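Sorting Table Notes (README)

Watunell collection, written up by the person who does the table. March

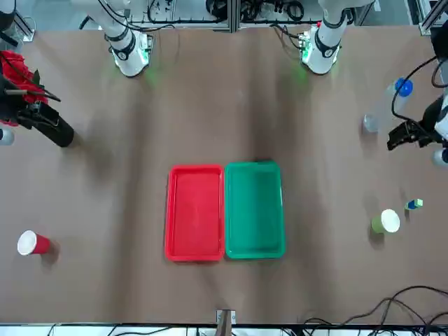

## What's in this folder

Hello! This is the readme for the sorting table notes, which is the bit of Watunell that deals with small everyday things and which tray they belong in. If you've come for the kitchen drawer lists, those are in Sandhu (see the end). Same sort of idea, far more spoons.

There are 310 entries in the folder at the moment. Each one is a short record of a tidy-up on a table: what was out at the start, which tray each thing was meant for, and where it had ended up when I stopped. I wrote the first 200 in one go over a few wet weeks and the rest have dribbled in, so the early ones are a bit terse and the later ones a bit rambling. Sorry, I do mean to even them out.

## The trays

Two trays, one red and one green, same size and shape, and they go side by side so that they touch. Red on the left, green on the right, as you look at the picture. I tried them with a gap for a while and small things kept dropping down the middle (blocks especially), so now they're pushed together and I like it much better.

They both start empty. If an entry begins with something already in a tray, it'll have `started_full` in the notes column and you may want to skip it. There are 11 like that.

The trays are shallow, so a bottle lying down is fine but don't expect to stand one up and have it behave.

## The things

I keep a bag of odds and ends and put out a few at a time. The usual suspects:

- **bottle** – clear plastic, blue cap. Put out on its side, cap on. I point it a different way each time.
- **cup** – paper, light green outside and white inside. Also goes out on its side. It's the one I replace most often, paper being paper.
- **block** – small, with blue and light green faces. People ask which colour it counts as. It counts as `block`, and I've given up having a view beyond that!
- **cloth** – red. Listed as `cloth`, whatever shape it's scrunched into.

There are a few other bits in the bag and they're all named in `things.csv`, one per line. I've used plain names throughout, so it's `cup` and never `beverage container`.

## Which tray does it go in?

Depends on the entry, so look at the `rule` column before anything else. There are three rules in use:

`by_use` means drinks things go in green and everything else goes in red. So the bottle and the cup are green, the block is red.

`by_feel` means soft or squashy in red, hard in green. This one starts arguments. I've put the cup down as squashy. The bottle I've called hard, though it does give a bit if you squeeze it, and if you disagree you can change it in `things.csv` and the rest should follow.

`all_in` means everything off the table and into either tray, no fuss about which. Good for a quick go.

I did have a rule for sorting by colour and took it out again after the block caused so much bother. A green cup in a green tray looks very neat, mind you.

## Columns

- `entry` – just a number
- `rule` – one of the three above
- `out` – what was on the table at the start, separated by semicolons
- `red`, `green` – what was in each tray at the finish
- `left_over` – anything still on the table
- `notes` – me wittering on

An empty `left_over` means the table was cleared. A dash in it means I forgot to write it down, so please don't treat the two as the same. I've been back through and fixed what I could from memory, but 90 entries still have the dash, nearly all of them in the early batch.

## Things I know are wrong

The word "beaker" turns up in a handful of old notes and means the cup. Left and right are always as you see them in the picture, with the trays at the near side of the middle, except in the Uria entries, which were written from the opposite side of the table. Those have `uria` in the notes, so swap left and right over when you read them. I keep meaning to do it properly with a script and then I make a cup of tea instead.

If you spot anything else, do send it over. Small corrections are very welcome, and so are suggestions for new things for the bag, as long as they fit in a tray lying down.

## Related

- Sandhu: kitchen drawer lists
- Uria: table notes from the other side
- Flenutska: folding cloths and tea towels

Contact: use the message form on the Watunell page | © Watunell | Back to top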